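The Velton teaching programme has now completed its December block of household work. This thread sets out what was done, how the sessions were run and what will follow. It is intended for partner laboratories and for those who have written to us about the textile tasks.

The block comprised 2,993 recorded demonstrations across 79 task variants, all performed by hand by trained operators. Towels, bedding and small garments made up the greater part of the work. Rigid objects will be treated separately.

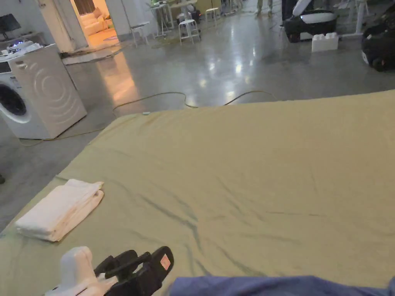
Operators taking part in the textile tasks complete 3 practice sessions before any of their recordings are accepted. The first deals only with grip and approach. New operators tend to close the fingers too early, and the cloth is then pushed along instead of being lifted. We ask that the jaws be brought in open and low over the fabric, as they are here above the creased sheet, and that a short pause be made before closing. Folded items, such as the white towels at the left, may remain on the surface while other cloth is handled. The operator's sleeve may enter the view and need not be edited out.

A word on pace. Demonstrations should be performed at the speed at which a careful person would do the task at home. Recordings made at an exaggeratedly slow pace proved difficult to use in the earlier Loltis trial, and a number of them had to be repeated.

Each session is limited to 30 minutes, after which the operator rests the hand and wrist. Halvard Haugen, who oversees operator training, has asked that this limit be observed at all sites, including those where operators have offered to continue.

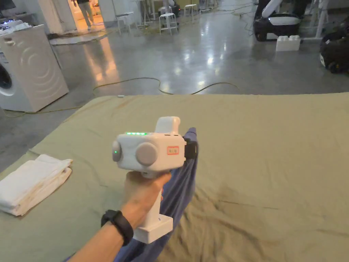 Dark blue fabric held in the jaw of the hand-held gripper, Velton textile tasks.

Failed attempts are to be kept. If the cloth slips, the operator should recover it as naturally as possible and carry on to the end of the task. The recording is then marked "recovered" and stored with the others. Please do not delete such files locally.

The Bilgin site will begin its own block next, using the same written instructions. Morkex will review a sample of recordings from both sites and return comments to the operators directly.

The revised operator handbook is available to partner laboratories on request. Questions about the textile tasks may be left under this thread and will be answered by the training office.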